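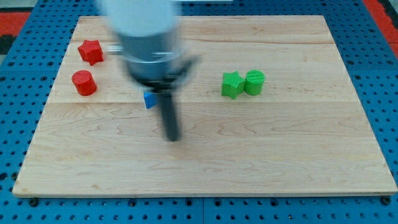 Skarnholm Opens Orders for Shared Robot Bench Program

Training centers and small manufacturers can now reserve a robot sorting bench from Skarnholm under a plan that splits the cost of the equipment over 30 months. The program is meant for buyers who have money for one station this year and expect to need more later.

Each bench is built on a perforated metal platform, so fixtures and work boards can be bolted down and moved as the job changes. The base package covers the arm, a gripper, the platform, a work board and a starter set of printed blocks. Safety fencing, an air supply and extra grippers are quoted separately.

"Most of the people who call us have a price for the arm and nothing else," said Valentin Moldovan, who runs equipment planning at Skarnholm. "Then the electrician comes in, and the floor work, and the training days, and the budget is gone before the first part gets moved. We put those lines on the quote from the start."

Buyers receive a planning worksheet before they sign. It asks for floor space, available power, number of shifts and who on staff will handle changeovers. Skarnholm reviews the worksheet and returns it with a written estimate that includes spare parts and yearly service. There is no charge for the review, and the estimate can be used in a grant application or a capital request.

The worksheet was tested with Tolia, a contract packaging company that was comparing new equipment against used. Tolia ordered 2 benches and put off a third until its next budget year.

"We had planned on three," said Wálter Escobar, operations manager at Tolia. "Going through the numbers, the third one would have sat idle between jobs. We put that money into fingers for the grippers and a longer service contract - that was the better use of it for us."

Tolia uses simple sorting tasks with colored blocks to train operators before they work with customer product. The same blocks are used to check a bench after a gripper or a board has been changed.

Installation and operator training will be handled by Burow, which has worked with Skarnholm on earlier orders. Training takes place at the buyer's site. Buyers who already own a compatible arm can order the platform and board alone.

Skarnholm expects to ship about 200 benches in the first year of the program. Deliveries begin in January, in the order that deposits are received. Existing customers may apply the value of a traded-in station toward the deposit.

Requests for the planning worksheet should go to Abdel Hamid in the Skarnholm sales office, extension 443.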